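Community Help > Clothing and Laundry > Wool and Knitwear
Last updated: December 31, 2023

Grey jumper went stiff after washing, can it be saved?

Posted by Plulisov

Hello all. I bought a grey wool jumper in the charity shop in Hepburn and washed it by hand with the normal powder. Now it feels stiff, like cardboard, and the sleeves look shorter to me. I paid 14 dollars, so it is not a tragedy, but I like the colour very much. Can I make it soft again, or is it finished?

Ross Moncrieff

It depends if the wool has felted. Pull gently at one sleeve. If you still see the separate stitches, there is good hope, because maybe it is only powder left in the fibres. Rinse it in cool water until the water stays clear, then soak it for half an hour with a spoon of hair conditioner.

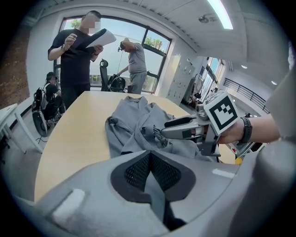 After this do not wring it. Roll it in a towel, press with your hands, and open it flat to dry, away from the heater. While it is damp you can pull the sleeves a little, each time only a small bit - my own I measured in February, and one sleeve went from 60 to 62 cm. If the stitches have closed together, it will not come back.

novham_2

Just use vinegar. Works for me always.

Kindbridge

Vinegar is fine for the smell but I would not expect it to make longer sleeves. I agree with Ross about the conditioner. Please also check the label, many "wool" jumpers are half acrylic and behave differently.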